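Zodley Allotment Association
Minutes of the June meeting

Held in the pavilion, Wednesday, 7.30 pm. Present: the chair, the secretary, the plot steward, and enough members to use up the good chairs. Apologies were received from Plots 4 and 31, who are not speaking to each other and sent them separately.

1. Minutes of the last meeting

Agreed, after the word "heated" was changed to "lively" under item 5. Plot 12 asked for it to be recorded that he had not thrown the marrow. It was so recorded. The marrow remains a matter for the two plots concerned.

2. Water

The bill from Oltico has come and is for £900. Last year it was £728. The chair put the rise down to the dry spring. The plot steward put it down to a hose left running behind the compost bays over the bank holiday. No one present knew anything about the hose, which has a purple connector and may be collected from the steward.

Members are reminded that the rules allow hand-held watering only, and that a sprinkler does not become hand-held by being carried to the bed first.

It was proposed that each plot should have a second water butt. Carried. It was then asked who would pay for the second water butt. Discussion continued for 25 minutes and the proposal was carried over to July, along with its amendment.

3. The shed

The lock has been changed again. Keys are with the secretary against a deposit. The old key will still go into the new lock and will not come out, as has now been shown twice.

The shed inventory was read out. We own more dibbers than members and a rotavator that belongs to Kirui Tool Hire, who have written to us in a tone the chair described as patient. It will go back on Saturday if it starts, and on Sunday in a van if it doesn't.
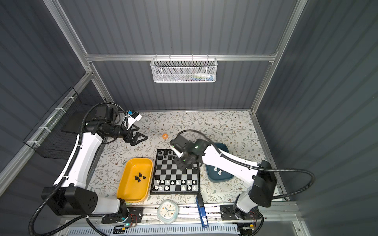
Plot 9 asked again if the shed might be tidied before the rotavator goes back, so that the rotavator can be reached. Agreed in principle. A date was not agreed in principle or otherwise.

4. Plulis

The steward reported on the trial of Plulis slug pellets on the lower plots. The lower plots say the slugs are fewer. The upper plots say the slugs have moved uphill. A motion to ask the lower plots to take them back was ruled out of order.

Plot 22 spoke in favour of beer traps and was asked to keep to slugs.

5. Bonfires

There had been a complaint from the houses on the lane about smoke on a drying day. The chair has replied with a copy of the rules, having first read them himself, and found that bonfires are not allowed until October. This was news to several members - the secretary among them - and the pile by the gate will have to stay where it is. Plot 17 pointed out that there is a hedgehog in it. The pile will certainly have to stay where it is.

6. Summer show

Entry forms are in the tin. The classes are as last year, except that "Longest Runner Bean" will be measured by the judge, with the judge's own ruler. "Vegetable Animal" is open to under-tens only, following correspondence.

The cake stall took almost £200 last summer and it was felt this could be repeated if people bought cakes as well as bringing them. The secretary asked for fewer lemon drizzles. Five members then looked at the floor.

7. Any other business

Plot 31's trellis: in the absence of Plot 31, deferred.
Plot 4's remarks about Plot 31's trellis: in the absence of Plot 4, deferred.

A member asked if the waiting list was getting any shorter. The steward said it was not, but that two people on it had moved to Wales.

The gate is being left open. It has a sign on it saying that it should be shut. A larger sign was suggested and will be costed.

The meeting closed at 9.40 pm, when the lights went off on the timer. Next meeting in July, same place, bring a torch.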